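Footwear Merchandising, Unit 5
Instructor: Minttu Tikkanen

A colorway is the set of colors applied to one shoe model. Students should record the base color first, then the accents.

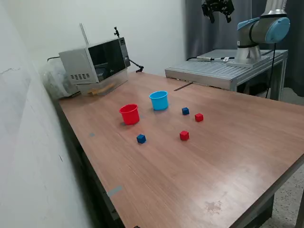
Red and blue cups and cubes on a table.

Limited releases are studied through the Madigan case, in which 253 pairs were sold in July. 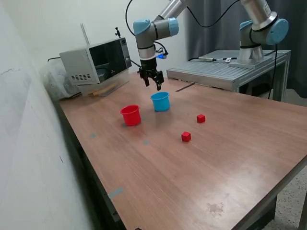 Does a new colorway count as a new model?
It is treated as the same model as long as the upper and sole are unchanged.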